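Software person wanted for our shelf-picking robot (perception and planning, Remmont office)

Hi, I'm Elspeth Geddes and I run the manipulation software group at Firkent. There are four of us right now and I'd love for there to be five.
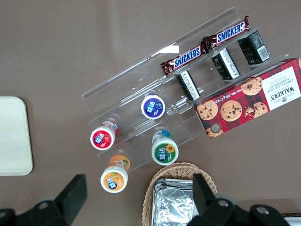
So, the job. You'd be working on the code between "the camera sees a shelf" and "the arm goes and gets the thing." We call that whole pile of code Golance. It started as one person's planner (Craig Drummond's, and he still has opinions about it!) and has grown into a grasp planner, a pose estimator, a replay tool and a bunch of scripts I'm not proud of. Clear acrylic is our biggest headache. The depth readings go right through it or bounce off somewhere silly, and then the planner thinks there's a hole where there's a shelf lip. Foil is nearly as bad. If that sounds like fun to you, keep reading.

In your first few months you'd probably:

Take over the wrist camera calibration code, which drifts, and which I've been patching since May
Help Rozália Oláh get our segmentation working on small items packed close together (gum bottles, candy bars, that kind of thing)
Make the replay tool load faster. We have 913 logged runs and opening the list takes long enough to go get coffee
Write tests. Lots of tests

You should be comfortable in C++ and Python, and you should have made a real arm move at least once, even if it was a student project and it mostly hit the table. Some background in motion planning or 3D vision, please, but you don't need both. No PhD needed (I don't have one).

It's full time, on site at least three days a week, because the arm is here and debugging it over video is miserable. We don't do on-call. You'd report to me and I try to keep meetings under 60 minutes a week total.

To apply, send a resume and a few lines about a bug you chased for way too long to Sheena Dunbar in our hiring office by 16 October 2023. Skip the cover letter. First there's a phone chat with me, then an afternoon here where we pair on a real Golance issue, and yes, we pay you for the afternoon.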